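Shelf life, headspace and the problem with round numbers

The packaging engineer we spoke to has worked at Hemska since the company moved its testing group to Prunport. Her subject is the movement of oxygen and water vapor through packages sold in ordinary grocery stores, and the dates printed on those packages as a result. She agreed to be interviewed on condition that she not be named.

Asked what a "best by" date represents, she begins with what is being measured. "It is a quality limit. Someone has picked an attribute, such as crispness or rancid odor, and set a value at which the product is no longer what the company wants to sell. The date is an estimate of when a given share of packages will reach that value under assumed storage." The assumed storage is usually a constant temperature, a condition that few kitchens and no delivery trucks provide.

For dry snacks the controlling factor is generally moisture. A fried potato product leaves the line with very little water in it and takes up more through the film and, more often, through the seals. "People ask about the film because it has a data sheet. The seal has no data sheet. You find out about the seal by testing filled packages from the actual line, on a Monday, after the jaws have been cold all weekend."

Her group holds filled packages in chambers and pulls samples at fixed intervals. A standard study uses 48 packages per condition, with 20 reserved for sensory work and the rest opened for instrument readings. She considers this adequate for comparing two films and inadequate for finding rare leaks. "If one package in 200 has a channel in the seal, a study of that size will probably miss it. The customer who buys it will not." 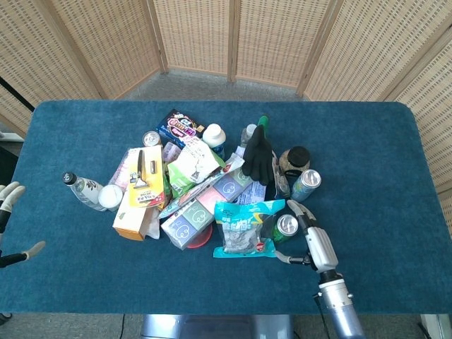
Beverage cans present a different case. Metal is, for practical purposes, a complete barrier, and the remaining questions concern the double seam and the internal coating. Loss of carbonation through a sound seam is very small over the life of the product. Flavor change is usually driven by oxygen that was sealed in at filling, and no improvement in the container will remove it. "You can buy the best can in the world and still fill it badly," she says.

The interview turned to accelerated testing, in which packages are stored warm so that months of aging can be compressed into weeks. The usual rule holds that reaction rates double for each fixed rise in temperature. She uses the rule for planning and distrusts it for dating. Fats may melt, starches may change state, and an adhesive that performs well at room temperature may creep in the chamber. In a trial for Lemaire, a maker of filled biscuits, the warm samples failed through fat migration that never appeared in the room temperature set. The real-time samples failed later and for a different reason, a slow loss of snap in the outer layer.

"The warm result was not wrong. It was a correct answer about a warm biscuit."

She is equally cautious about software. The group uses a permeation model called Dusley, which takes film properties, pack dimensions and a moisture curve for the food and returns a predicted life in weeks. Its output is carried to one decimal place. She rounds down to the whole week and then compares the figure with retained samples from earlier production. Where the two disagree, the samples are taken as correct and the moisture curve is measured again.

On whether printed dates are too conservative, she gives a qualified yes. Companies set the date for the poorest expected storage, so a package kept in a cool cupboard will often be acceptable well past it. Extending the date by 20 percent would be technically defensible for several dry products she has tested. The obstacle is commercial: a longer date allows stock to sit longer in warehouses, and the margin is used up before the product reaches the shelf.

Her current work concerns single-material films intended for easier recycling. The early versions sealed over a narrower temperature range than the laminates they replaced, and line speeds had to come down. The February trial ran with a revised sealing layer, and those packages are still in the chambers. She declined to predict the outcome. The next samples come out at eight in the morning, and the seals will be checked before the contents are weighed.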